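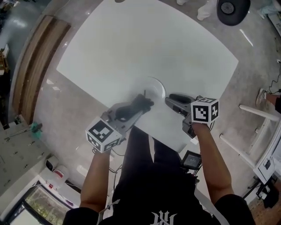 Search the shop
Enter keyword Go

Candholm Road Book Board
June, by the Candholm shop

I made the first one of these for myself, out of a chopping board and a bulldog clip, after a charity rally where I spent most of the afternoon chasing loose pages round the passenger footwell. We missed the turn for Asance, then missed it again coming back the other way, and my driver didn't say much until the tea stop. So the board has been through a few versions since then, and I'm really fond of this one!

It's a lap board for whoever is sitting on the left with the instructions. It takes A5 road books, the ring-bound sort most organisers hand out at signing on, and it'll hold loose A4 sheets folded in half. There's a sprung bar across the top and an elastic strap at the bottom corner for keeping your place. The underside is padded with a grippy cloth, so it stays on your knees over a humpback bridge (I've tried it in shorts and in waterproof trousers, and it's better in shorts).

The light is on a bendy stalk and comes on low, which your driver will thank you for. Press again for the brighter setting, but please only use that when you're parked. I get around 17 hours out of a charge on low, which has always seen me through a weekend. The charging lead is in the box, the plug isn't.

The whole thing weighs 400 grams with the light fitted. You can take the light off if you only do daytime runs, it just unscrews, and there's a rubber bung to fill the hole. Don't lose the bung, they're a pain to get hold of.

I should say who it's not much good for. If your event uses maps and nothing else you'll want the bigger Colon board, as an Ordnance Survey sheet flops over the sides of this one and covers the light. And in a very small two-seater with a fixed bucket seat it can foul the gear lever if you sit with your knees apart. Have a go with a hardback book on your lap before you order.

In the box
Board with sprung bar and strap
Stalk light and charging lead
Rubber bung
Two pencils, one of them soft

Colours are black, dark green and a red that's a bit more orange than I'd hoped. The red ones have been slow to arrive, so allow 8 working days for those. Black and green normally go out the next morning if you order before 5.

The old Atanasov clip-on trip timer fits on the right-hand edge, by the way. Several of you have asked. The newer Atanasov one has a fatter bracket and doesn't fit without filing it down, and I'd feel bad telling you to do that to a new timer. I'm working on a little adaptor and I'll put it up on the site when I'm happy with it.

Spare straps are on the bits and bobs page. If the spring goes, send me the board and I'll put a new one in, you only pay the postage.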